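Bags and chairs on the second floor
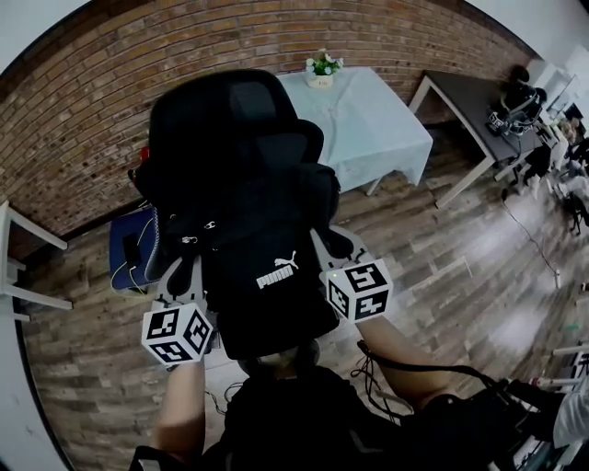 Clundby House | Workplace Services

7 October 2026

The mesh chairs with the tall headrests are now in place along the brick wall, and most desks on the second floor have one. They came from Tranwood and replace the old chairs, which went back at the end of the lease.

A few people have asked where backpacks should go now that the coat hooks by the stairs are gone. A bag on a chair is fine while you are working nearby. Please take it with you when you leave for the day, so the cleaners can move the chairs and do the floor underneath.

Lockers are on order from Bometer and should be here in December. There will be 10 to start with, in the hallway outside room 188. Until then you can leave a bag in the closet next to the Þórarinsdóttir room, which is locked after hours.

Bags left overnight will be taken to the front desk and kept for three days. Put a name tag on yours if you can, as many of the black ones look the same.

The plant with the white flowers stays on the table with the cloth. It gets watered twice a week.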